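Anum Mengal taught earth science at Peston, a small religious college, for nine years. She left in December, two terms after she stopped believing that the earth was a few thousand years old. We spoke by phone, and she asked that the college's location be left out. It has been edited for length.

# "I could do the math. I just didn't do it on that."

Mengal grew up in a church where the age of the earth wasn't argued over. It was printed in the front of the children's Bible. She was good at science, and she was told that this was useful.

"There weren't many of us with degrees in geology," she says. "If you had one, you got asked to speak. I was giving talks on the flood at 23. People wanted to hear that someone with training agreed with them."
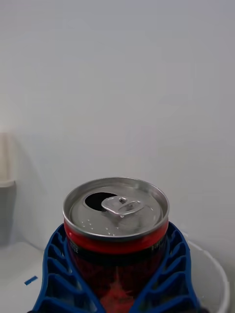 She did her graduate work at a state university, where she wrote a thesis on lake sediments. The core she worked on came from a site the department called Aoki, after the landowner. It had 765 layers in the section she was assigned, each one made of a pale band and a dark band.

"My advisor said they were annual. I wrote in the thesis that they were annual. Then I went home and told people that layers like that could form in an afternoon. I had two notebooks, more or less, and I never opened them at the same time."

I asked if she thought of that as lying.

"No. I've gone back over it a lot. I thought the thesis was an exercise. You learn the rules of the game and you play by them to get the degree. I believed that my advisor was also playing, and that he'd picked a different starting point. That's how it was always put to us, that everyone has the same facts and a different starting point."

She no longer thinks the phrase holds up. The layers she counted included pollen, and the pollen came in the same order every time: early spring trees, then grasses, then the late weeds. A flood could lay down mud quickly, she says, but she couldn't find a way for it to sort pollen by season, over and over, through the whole section.

"I had that data in my twenties. It was in my own appendix."

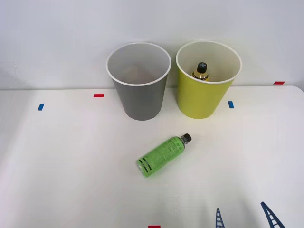 *Reading time: 2 minutes left*

What brought it back was a student at Peston. Mengal had set a lab using photographs of the old core, and the student asked why the pollen was in order. She gave the answer she had given before, that the water must have moved in pulses.

"He said, 'How many pulses?' He wasn't being rude. He wanted a number to put on his sheet. I said I'd get back to him."

She spent the next break trying to work it out. She took the most generous version of the flood model she could find, a paper from a small creationist publisher called Benura, and tried to fit her section into it. The paper allowed 287 days for the deposits to form. Her section alone needed more than two full sets of seasons for each of those days, with flowering trees in every one of them.

"So I had spring and fall happening twice before supper. And this was one lake. I had written one of the blurbs for that paper, too."

She told the student that she didn't have an answer and that she didn't think the model had one either. He thanked her and turned in his lab. She doesn't know what he made of it.

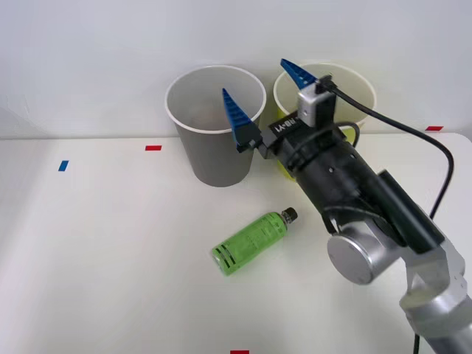 ## Leaving

Mengal didn't go to the dean right away. She taught for two more terms, keeping to minerals and maps where she could. When her contract came up, the renewal included the usual statement of belief, and she sent it back unsigned.

The meeting that followed was polite. "They asked if I'd been reading atheists. I said I'd been reading my thesis."

She still goes to church, though a different one, and says the people there mostly don't care how old the rocks are. Her parents do. They talk about other things. A former colleague told her she had traded scripture for the opinions of men, and she has thought about how to reply to that.

"I don't have a good reply. I'd say that the mud isn't anyone's opinion. But he'd tell me I'm interpreting the mud, and we'd be off again. I used to be the one who said that, so I know how the rest of it goes."

She now works for Pato, a firm that tests soil for building sites. The job is routine and she likes it. I asked if she would ever give another public talk.

"Maybe at a library. I'd bring the core photos and let people count. I wouldn't say much until they'd finished."

She has asked the college to take down the recordings of her old talks. As of last week they were still up.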